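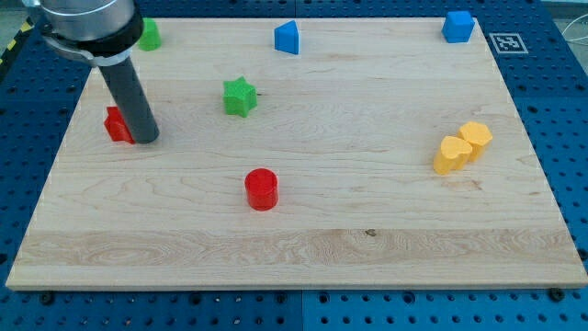

Podum: recetas domésticas con sus cantidades

Podum es un conjunto de datos con 1094 recetas de cocina casera escritas en español. Cada receta tiene un título, una lista de ingredientes con su cantidad y su unidad, los pasos en orden y una nota breve sobre el origen del texto. El propósito es servir a quien estudia cómo se escriben las cantidades en la cocina: "un puñado", "lo que admita", "una taza rasa", y todas las formas que no caben bien en una tabla.

El español no es mi lengua materna. He revisado los textos con cuidado, pero si encuentra una expresión extraña en esta página, es probable que sea mía y no de las recetas.

Última revisión: 2 de noviembre de 2020

Contenido del paquete

recetas.csv — una línea por receta, con identificador, título, raciones, tiempo y procedencia.
ingredientes.csv — una línea por ingrediente, enlazada con la receta por el identificador.
pasos.csv — los pasos de preparación, numerados desde el uno.
unidades.csv — la tabla de equivalencias, con la forma original y la forma normalizada.
LICENCIA.txt — las condiciones de uso.

Todos los archivos están en UTF-8, separados por punto y coma. Elegí el punto y coma porque muchas cantidades llevan coma decimal, y en la primera versión esto causó errores al abrir los archivos con una hoja de cálculo.

Procedencia

Las recetas vienen de tres colecciones:

Denetti: cuadernos manuscritos de una misma familia, transcritos a mano. Es la parte más antigua y también la más irregular. Muchas recetas no dicen el tiempo de horno, solamente "hasta que esté".

Carbone: hojas sueltas de un curso de cocina para adultos. Las cantidades son casi siempre en gramos y los pasos están bien separados. Predominan los panes y las masas.

Trevham: recetas enviadas por los lectores de un boletín de barrio. Hay repeticiones, sobre todo de croquetas y de bizcocho de yogur. No las he quitado, pues las diferencias entre una versión y otra tienen interés.

Campos de ingredientes.csv

id_receta: identificador de la receta.
orden: posición del ingrediente en la lista original.
nombre: el ingrediente tal como está escrito, sin corregir.
nombre_norm: el ingrediente en singular y en minúsculas.
cantidad_texto: la cantidad como aparece en la receta.
cantidad_num: el valor numérico. Queda vacío cuando la receta no permite saberlo.
unidad: la unidad normalizada según unidades.csv.
opcional: 1 si la receta dice que se puede omitir, 0 en los otros casos.

Un ejemplo de línea:

CA-0412;3;harina de fuerza;harina de fuerza;100 g;100;g;0

Decisiones de normalización

Las tazas no se convierten a gramos. Una taza de harina y una taza de azúcar no pesan lo mismo, y además no sabemos qué taza usaba cada persona. Se conserva "taza" como unidad.

"Un vaso" y "un vasito" son dos unidades distintas. Dudé bastante en este punto. En los cuadernos Denetti aparecen a veces los dos en la misma receta, con sentido claramente diferente, y por eso los he dejado separados.

Los intervalos ("de dos a tres cucharadas") guardan el valor más bajo en cantidad_num y el texto completo en cantidad_texto.

La sal y la pimienta sin cantidad llevan la unidad "al_gusto", aunque la receta no lo diga con esas palabras.

Problemas conocidos

En la colección Denetti, una receta puede ocupar hasta 2 identificadores cuando la masa y el relleno estaban en páginas distintas del cuaderno. El campo procedencia tiene entonces la misma referencia de página inicial, y con ella se pueden unir.

Los tiempos de Trevham mezclan tiempo de trabajo y tiempo de reposo. No conozco una manera segura de separarlos.

Los nombres regionales (judías, habichuelas, alubias) no están unificados en nombre_norm. Espero añadir una tabla de sinónimos en enero, si el trabajo lo permite.

Usos no recomendados

Podum no sirve para calcular valores nutricionales, ni para indicar alérgenos. Las recetas no han sido probadas en su totalidad, y los tiempos de conservación que aparecen en algunas notas antiguas no siguen las normas actuales. Para conservas caseras, consulte una fuente sanitaria de su país.

Correcciones

Si encuentra un error de transcripción, indique el identificador de la receta, el campo y el texto que propone. Las faltas de ortografía del original se conservan en el campo nombre — solamente se corrigen en nombre_norm.

Licencia

Los datos se pueden copiar y modificar con mención de la procedencia. Las notas de los cuadernos Denetti se publican con permiso de la familia y no se deben reproducir separadas de sus recetas.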